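Bench diary, September, evening

Cleared the back shelf of the workshop tonight. It has been on the list since spring and the list is down to items I do not like. The shelf is 6 feet long and had become the place where anything without a category goes, and after enough of that there is no point in having a shelf.

Method, for the record. Everything off, onto the floor, wipe the shelf, then sort into four destinations: keep, wash, repair, out. I have tried sorting in place and it fails. Items move left, then right, and an hour later the distribution is the same with less dust on it. With everything on the floor there is at least some pressure to finish, as I need the floor.

The wipe took longer than planned. There was a ring of dried oil where the Somboon can used to stand, and the oil had taken up sawdust and set like varnish. Warm water and dish soap did nothing. Mineral spirits on a rag, left for ten minutes, then a plastic scraper held flat. A metal scraper would have been faster but the shelf paint is thin already and I do not want to repaint before winter.

Lovisa Öberg called in the middle of this to ask whether I still had the box of soft toys and odds and ends from the school sale. I do. It was behind the Rondeck drill case, with a bag of curtain hooks on top of it. She wants it for the next sale if the contents are fit to be seen. I said I would go through it, which I had not intended to do tonight, but the floor was already covered and one more box made little difference.

Small mixed items are worse to sort than large ones. A large item has one decision attached to it. A box of small items has a decision for each, and most of the decisions are worth less than the time they take. My rule is that fabric goes separately from hard plastic before anything else is considered, as fabric gets washed and plastic gets wiped, and the two should not wait on each other. 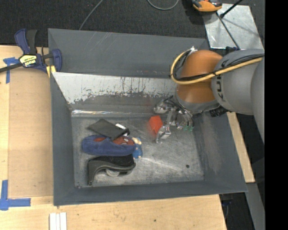 The second rule is that nothing goes back on top of something else until the first thing has been dealt with. Piles conceal. A flat piece of cloth can hide most of what lies under it, and anything dark lying against a dark surface is easy to miss under the workshop tube. I have thrown out at least one good glove this way. Items should be picked off the top, one at a time, and each one put down at its destination before the hand goes back.

The third rule concerns containers. Metal is preferable to cardboard for sorting. It does not absorb anything, it can be hosed out, and scratches do not matter. Sloped sides are a nuisance for stacking but useful for sorting, as small things slide back to the floor of the bin and do not lodge in the corners. I used to keep a Jirnavon tub for this and the base cracked the second winter. Plastic gets brittle out here. The replacement cost me 19 dollars and has not been any trouble.

Results from the box. Most of the soft toys are sound. Two have open seams, both along the underside, both repairable with ladder stitch and doubled thread. Set aside under repair. The rest go in the wash at low temperature inside a pillowcase tied at the neck, then air dried. No dryer. The last time I used the dryer the filling in a stuffed rabbit went into lumps and had to be worked apart by hand through the fabric, a job I would not repeat.

Hard plastic pieces: washed in the sink with dish soap and an old toothbrush, rinsed, laid on a towel. Wheels and other parts that turn should be shaken out afterward or they hold water in the axle for days. Toothbrush is now finished. Need another.

Single slippers and shoes without a partner: out. I hesitated over this. The argument for keeping a single slipper is that the other may appear. The box has been behind the drill case long enough for it to do so.

Building blocks: kept together in a jar. They do not sell one by one, but a full jar does, according to Lovisa.

Back to the shelf. Floreck tins on the left, by size, labels out. Drill case in the middle where the bracket is, that being the only part of the shelf I trust with weight. Glue and fillers on the right, dates written on the lids with marker. Two tubes of filler had gone solid and went straight out. The bag of curtain hooks has no correct place and is in the drawer with the fuses for now. This is how the shelf got into its former state, and I have written it down so that I will see it.

One screw in the left bracket turns without tightening. The hole is worn. Plan: drill out, glue in a length of dowel, trim flush, new pilot hole. Leave overnight before loading. Until then nothing heavier than the tins on that end.

Stopped at 9:40 p.m. Floor clear except for the wash pile and the bag for the dump. Knees sore. The kneeling pad was on the shelf, under the box.

Tomorrow: dowel, toothbrush, call Lovisa about pickup, first wash load before breakfast if the water pressure holds.

Recent entries
Repainting the vise
Gutter bracket, second attempt
What was in the fuse drawer
Sharpening log, August
Notes on a sticking door

This site uses cookies to remember your settings. By continuing to read you accept their use. Accept | Manage settings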